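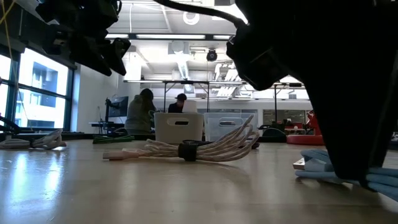 Arrumação dos cabos: galeria

Última atualização: 11 de julho de 2024

Em maio começámos a separar os cabos de carregamento que se tinham acumulado no escritório da Noltengate. Estavam em gavetas, em mochilas e numa caixa de cartão trazida da Ultley na mudança. A triagem ficou a cargo da Leonor Baptista e da Katherine Ccori. Seguem algumas notas sobre o que ficou em cima da mesa.

Cabo entrançado creme e rosa-claro, com conector rosa metalizado. Está enrolado e preso ao meio com uma tira preta de velcro. Adotámos esta forma de prender para todos os cabos compridos.

Cabo entrançado azul-claro, conector prateado. Enrolado. Fica no grupo dos entrançados, com o anterior.

Cabo branco, em voltas soltas. Os brancos são os mais difíceis de distinguir e vão levar etiqueta.

Caixas de plástico com pega recortada, uma branca opaca e uma translúcida. A branca é para os cabos de uso diário, a translúcida para os de reserva.

As tiras de velcro vieram num rolo que se corta à medida, e sobraram cerca de 200. Quem precisar pode pedi-las à Tia Hebden.

52 partilhas · 2 comentários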